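Fenduta Home Forum > Halls, stairs and small spaces
Thread: Hooks straight into a wood panel, or a rail?

mossy_lintel
I've finally got the hall cleared and I'm so pleased with it already! It's narrow (nearly 800 mm at the pinch point by the meter cupboard) and I want coats for four of us on one wood panel. I keep going back and forth between single black hooks and one of the Husta rails. The hooks look lovely, all matt and simple — but will they hold wet winter coats?
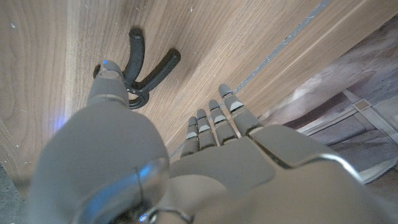
The panel is going onto battens, so there's a small gap behind it. My other half wants the rail because it's one job and it's level for good.

pegboardpat
Hooks, every time! I put nine up in our porch in December and they haven't budged. Pilot holes, decent screws, and try to hit a batten. Mine are in two rows, with the lower one for the kids.

tin_and_twine
Have to disagree. A rail spreads the weight, and if you hate where it is you've only got a couple of holes to fill. I had single hooks in our last place in Wysocka and one worked loose every winter.

pegboardpat
What were they screwed into though? If it was plasterboard I'm not surprised.

tin_and_twine
Plasterboard, yes. Fair enough. Still prefer the rail!

quiet_gable
Could you do both? We've got hooks by the door and perforated panel further along for keys, leads and bags. I love it, you can shift everything about whenever you fancy.

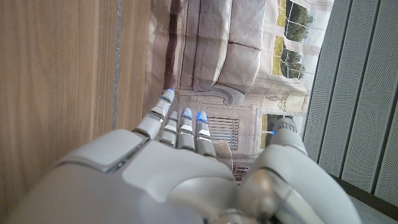
Living room picture, currently sideways

tin_and_twine
Perforated panel in a hall always ends up looking like a shed to me, sorry.

quiet_gable
Ha, ours is grey and I think it looks smart. Each to their own.

mossy_lintel
Thank you all! Going with hooks, 40 cm apart on the top row. The Bedonska ones are 56 for the set, so I'll order tonight. Does anyone oil the panel before fixing, or after?

pegboardpat
Before! Both sides, and do the edges twice.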